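Support > Cell Operations > Tickets > Handover and Reset Rules

We use cookies to keep you signed in and remember your ticket filters. Accept / Manage

Subject: reset rule not being followed on two-arm packing cell, need a ruling
Opened by: Junaid Talpur
Site: Grerkville
Status: open, waiting on standards
Priority: medium

Issue as reported:

Episodes from the shoe packing task getting rejected at review. Reason code is "start state not per rule". Happens on both shifts. Operators say they're following the sheet. Reviewers say they're following the sheet. Two different sheets, see below.

Log

8:40 am. Pulled the rejected batch. Batch is 2,000 episodes, nearly 800 bounced. No arm faults in any of them, no e-stops, joint logs clean. So not hardware. Closing the hardware sub-ticket that Umau opened, pls don't reopen without a fault code.

9:15 am. Compared the sheets. Jomberg sheet (taped up at the cell) says the arm that isn't holding the product parks outside the work area. Sial sheet (what review uses) says it stays inside with the gripper open and ready. Can't both be right. Neither one has a revision number on it. That's the first thing to fix.

9:50 am. Went through what the rule should cover while I had the task up.

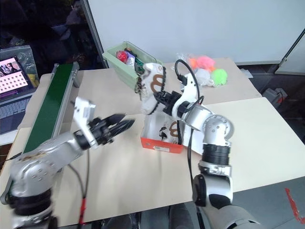

Parking rule as I'd write it: the idle arm may stay in the work area if its gripper is open and it is not under the load. One arm has the sneaker up over the orange box, the other is off to the left with its fingers open, pointing at the box. By the Jomberg sheet that's a fail, by the Sial sheet it's a pass. I say pass. Sending the arm all the way out and back on every cycle adds travel and gives it more chances to snag a cable, and we've had cable tickets before.

10:20 am. Umau asks if "under the load" means directly under or anywhere near. Fair. Proposed wording: no part of the idle arm directly below a held item unless it is about to take the item or support it. If it's a handoff, log it as a handoff. Right now the operators log handoffs as "other", which review can't filter on. Need a proper tag.

10:45 am. Cable check. Not on either sheet at all!! Should be. Before each batch:
- run both wrists through full rotation, slow, watch the loops
- slack loop must not reach the gripper fingers at any wrist angle
- connectors seated by hand, not by looking
- if a loop catches on anything, stop and re-dress it, don't nudge the arm free from the pendant

11:30 am. Floor marks. Someone asked if these count as a keep-out line. Answer: tape is only a keep-out line if it's on the cell drawing. If the tape is torn or lifting, replace it or pull it up, don't leave it half there. People read old tape as a rule when it isnt one.

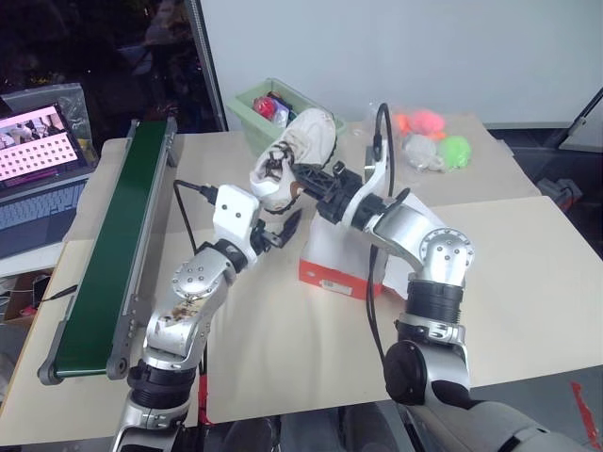 1:10 pm. Same goes for clutter on the table. The rule on both sheets is "clear surface", which nobody can meet on this task given that distractor items are part of the setup. Changing to: only items on the task list, and all of them clear of the box and the arm paths at start. Extra stuff gets moved before the run, not during. Hands stay out while the drives are live. That last one is already site policy but it needs to be on the sheet too.

1:35 pm. Tried the draft wording with 2 operators. Both got the parking rule right the first time. Both got stuck on "arm paths". Will add a sketch. Sketch from the old binder is no good, wrong arm length.

2:20 pm. Sent draft to Jomberg and Sial contacts together so we don't get 2 sets of edits agian. Asked for one name to own the sheet going forward and a revision number in the footer.

Interim instruction until the ruling:
- use the 9:50 parking rule plus the 10:20 wording
- do not delete rejected episodes, hold them for re-review
- take the Jomberg sheet down from the cell
- handoffs: put HANDOFF in the notes field till the tag exists

Still open:
- who re-reviews the held episodes. Review says not them, no headcount till November
- tag request is with the tools team, no reply yet
- sketch
- does the cable check apply between shifts or only between batches. I'd say both. Waiting on Umau

3:05 pm. Sial replied, fine with the parking wording, wants "open" defined as a percent of full gripper travel. Asked them for a number. Leaving ticket open.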